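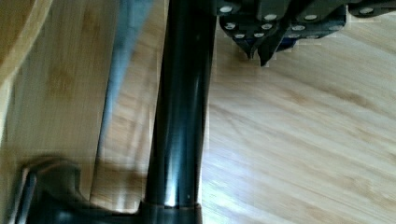
Well, we did it. The spring walk from Druvetholm out to the old ferry landing and back is done for another year, and my knees would like a word with whoever chose the route (me, sadly).

Seven of us set off in the end, which was a better turnout than I'd feared given what the sky was doing at breakfast. Kasun Nanayakkara had brought a flask of ginger tea big enough for a football team and insisted we all have some before we'd so much as left the car park. It was very strong. I can still feel it.

If you haven't done this one before, you go out past the allotments, over the stile by the pumping station and then along the top of the bank for what feels like forever. The bank is lovely in May. The cow parsley was up to my elbows and there were reed warblers going off on both sides, though I only managed to see one and it was mostly its back end. Živko Radulović says there were sedge warblers as well and did his best to teach me the difference, and I nodded a lot. He has promised to do a short piece on birdsong for the next newsletter, so I'm putting that in writing here where he can't wriggle out of it!

The council has finally mended the footbridge at Brokis. I know lots of you have been asking. The handrail is back on both sides and the planks that used to tip when you trod on the end have been screwed down, so no more wet socks. The path straight after it is still a bog, mind you, and I'd wear proper boots for that bit until we've had a couple of dry weeks. We went round by the top of the field where the farmer has put a little permissive path in, and please do keep to it, he's been very decent to us.

Lunch was at the landing. There used to be a tea hut there and I do miss it, but we sat on the wall with our sandwiches and watched the boats and it was just about warm enough to take a coat off. Somebody's dog from another party helped itself to half my cheese roll. I let it go. It was a very nice dog.

Now, I wanted to say something about the date carved on the boundary stone, as we had quite a debate over it on the way home. The guide leaflet says 1226, and so did I, with great confidence, to everyone within earshot. Živko thinks the first 2 is really a 7 that has lost its tail, which would make it a good five hundred years younger and a lot less exciting. I got down on my hands and knees and had a good look and I'm none the wiser. If anyone has an old photo of the stone, from before the lichen got at it, I'd love a copy. You can drop it in at Hodžić the baker's, they're happy to hold post for us behind the counter.

We were back at the cars by 4, muddy and pleased with ourselves, and three of us went on for chips.

Next time we're trying the Herudico loop, a shorter one at 6 miles and mostly flat, with only the one steep bit up through the wood. There are benches at the top and a tap by the chapel if you want to fill a bottle. Dogs are fine on leads, but there are lambs in the lower fields so please be careful with the gates. Lifts can be arranged from the usual place — just let me know a couple of days ahead, and say if you've got room for anyone else. Kasun is bringing the tea again. I've asked him to go easy on the ginger.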